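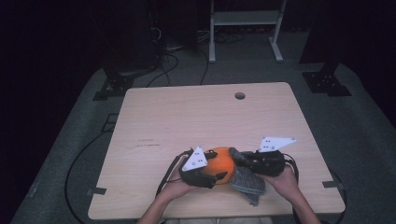

Wanted: People With Hands (Two, Ideally)

The Pruto student project is looking for participants for the fall session. The work is teaching a robot to handle household objects by handling them yourself, through a pair of grippers, over and over, until you have opinions about cloth.

Past participants have described it as "soothing," "like being a lobster," and, in one case, "not what I pictured when I signed up for engineering." All three came back.

What you would be doing

You stand at a table with a gripper in each hand and work through short tasks. Pick up the orange ball. Wipe it with the gray cloth. Fold the cloth. Put it down somewhere you didn't put it last time. Each attempt is recorded, and the recordings train Gero, our two-armed robot, who at present folds a towel the way most people fold a map.

A shift is 50 attempts with a break after 40. Snacks are provided during the break and are of student quality.

Who can apply

Anyone enrolled here, in any major. You don't need to code. Last spring our steadiest operator was Erlinda Marquez, a music major, and the robotics majors have mostly recovered.

You should be able to stand for an hour and follow a task sheet without improving it. Left-handers are very welcome - our data leans badly to the right. Please wear closed shoes and watch the cables on the floor. Long sleeves should be rolled up and bracelets left at home.

What you get

Pay is at the regular campus student rate. You can also take the work for independent study credit, but you can't have both. Shahab Shirazi has asked the registrar. Twice.

If you stay through November, you can join the crew for the Huvton Cup, where Gero will attempt to tidy a table in front of strangers. Last year we placed fifth out of 5, and we are told the judges enjoyed it.

How to apply

Send a few lines to Mahtab Shojaei, project lead, through the Pruto page on the student portal, listing code 2835. Tell us when you're free and whether you have ever folded a fitted sheet successfully. We may ask for a demonstration.

Training takes one evening, starting at 6 p.m. in the Jalali lab. Fraser MacRitchie runs it and starts on time. The side door locks at 6:15, so ring the bell and look sorry.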